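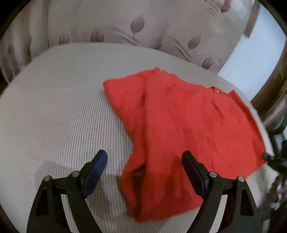 Section 4. Your First Fold on a Soft Surface

Start with one garment in a single bright color. The Hatholm hand gripper does great work on a bed, and a padded cover gives the fingers some room to press down.

1. Lay the garment on the cover and leave the wrinkles in. Wrinkles are good practice!

2. Hold the Hatholm with the fingers pointing away from you and squeeze until the pads touch. Let go. They should spring fully open.

3. Bring both tips in low, one on each side of a raised fold, and squeeze slowly.

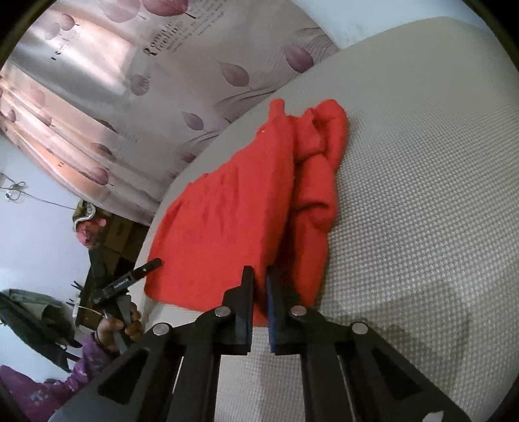
4. Lift the cloth a hand's width, carry it across, and lower it before you release. Wait for the beep, then begin the next fold.

Note: Memory holds 578 folds. Firmware from May or later saves them as you go (a lovely upgrade).

Caution: Keep the pads clear of buttons and snaps. A hard edge can nick the rubber.

Caution: Rest the motor for 90 seconds if the light turns amber.

Change the pads after 2,000 squeezes. Spares are listed on page 19.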